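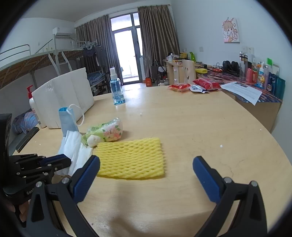 My rule for clearing any table that everybody in the house drops things on is to begin with the packaging and leave the proper belongings till last. It goes against the grain, I know, as one always wants to rescue the nice things first, but packaging takes up far more room than it deserves and half of it is only air. A yellow foam mesh sleeve, like the one lying flat beside that crumpled flowery packet, is well worth keeping (I slip mine over glass baubles in December, and they've come through three house moves!), and a big white foam block can go in the bottom of a parcel. The crumpled packets go straight in the bin. Face masks that have been lying about go with them, unless you know for certain they're fresh.

Then come the bottles. Stand lotion and anything else with a pump at the back, where a sleeve won't catch it, and give each one a wipe underneath before it goes down again.
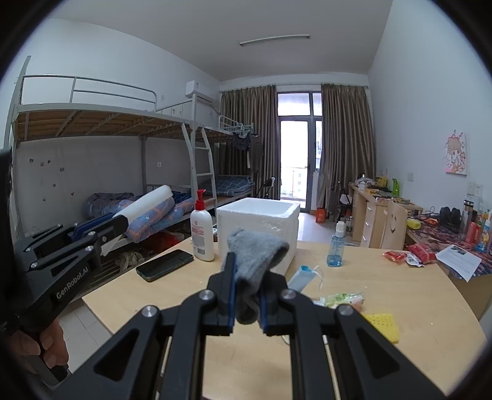

Socks are another matter altogether, and in a shared bedroom they get everywhere. My friend Ragnvald Viklund, who brought up four boys in bunk beds, kept a pillowcase tied to the ladder and every stray sock went in it, odd or not, until washing day. I've copied him ever since and have lost hardly any. Phones and printed papers I leave exactly where they are until the wiping is done, then lift them across to the clean side, which saves a great deal of shouting later on.

Search tips... Go

Contact Hamish Lamont | © Westerberg Household Notes | Back to top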